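Clearing the Table at Calden

Sunee Yensuk has spent nine years helping people sort out what they own. Her business, Thepsuriya, works mostly in small apartments in Calden, and she starts nearly every job the same way, by spreading a cloth over a table.

"People want to start with the closet," she says. "I ask them to start with whatever is lying around. It's quicker, and they get used to making decisions."

The cloth matters to her. She likes a pale one – cream or white – so that everything shows up against it.

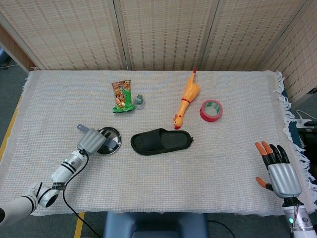 Vol. 23, p. 149

A snack bag, a roll of red tape, a steel dish, a black slide sandal and a rubber chicken have little to do with each other, and Yensuk says that is normal for a first round.

"The tape goes with the tools. The dish goes back to the kitchen. A single sandal waits until you find the other one, and if you don't find it by the end of the day, it goes. The chicken, you have to ask. I've learned not to guess about toys."

She often puts a folding divider behind the table. "If you can see the rest of the room, you start thinking about the rest of the room," she says.

Yensuk began teaching the method in May, in evening classes of up to 23 people. She asks them to bring a bag of things from home and leave it unsorted.

The next class is on 2019-11-02. Bring your own cloth.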